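Why Does Water Climb Up the Side of a Glass?

by Madalena Nogueira

Okay, I have a job for you before you read any more. Go and pour yourself some water, put the cup on the table, and squat down until your eyes are level with the top of the water. Now look really closely at the place where the water touches the side.

Did you see it? The water isn't flat! It curves up at the edge, like it's trying to climb out. (If you're using a plastic cup it might be harder to see, so try a glass one if a grown-up says that's OK.)

That little curve has a name. It's called a meniscus, which you say like this: muh-NISS-kus. It comes from an old Greek word for a crescent moon, and I think that's a lovely name for something hiding in your kitchen.

So what's going on? Water is made of tiny, tiny bits called molecules, and they are very clingy. They like to hang on to each other, and scientists call that cohesion. But they like to hang on to other stuff too, and that's called adhesion. Glass is one of the things water loves to grab. The bits of water at the edge grab the glass and creep up a little way, and they tug their neighbors along with them. Then gravity says "that's far enough" and the climbing stops.
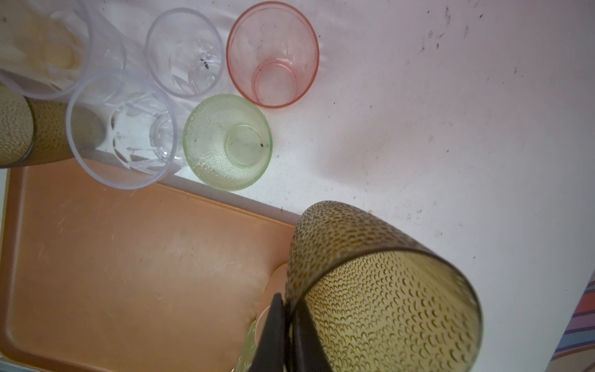 2 min read

Cups come in all kinds, of course. Some are smooth and some have little raised bumps all over the outside, and you can see why I like the bumpy kind, they're so nice to hold! But bumps on the outside don't change the meniscus. The water only cares about the wall it's touching, so it's the inside that matters.

Now for the fun part. If you make the glass very, very skinny, the water climbs much higher, because there's a lot of wall to grab and not much water to lift. That's how a paper towel slurps up a spill. It's full of teeny gaps, and the water goes creeping through them. Plants use the same trick to help move water up their stems.

Try it yourself! You need 2 cups, a paper towel and some food coloring.

Fill one cup with water and add a few drops of color.
Put the empty cup right next to it.
Twist the paper towel into a rope and put one end in each cup.
Go and have a snack, then come back and look.

I did this one morning in May and left it on the windowsill at home in Lavville. By lunchtime there was blue water in the second cup, and my cat Lobo was sitting there staring at it.

One more thing to try: fill a cup right to the brim, then add drops with a spoon, very slowly. The water will bulge up over the top like a tiny dome! That's cohesion again, all those clingy molecules holding on to each other. Do it over the sink, and count your drops until it spills.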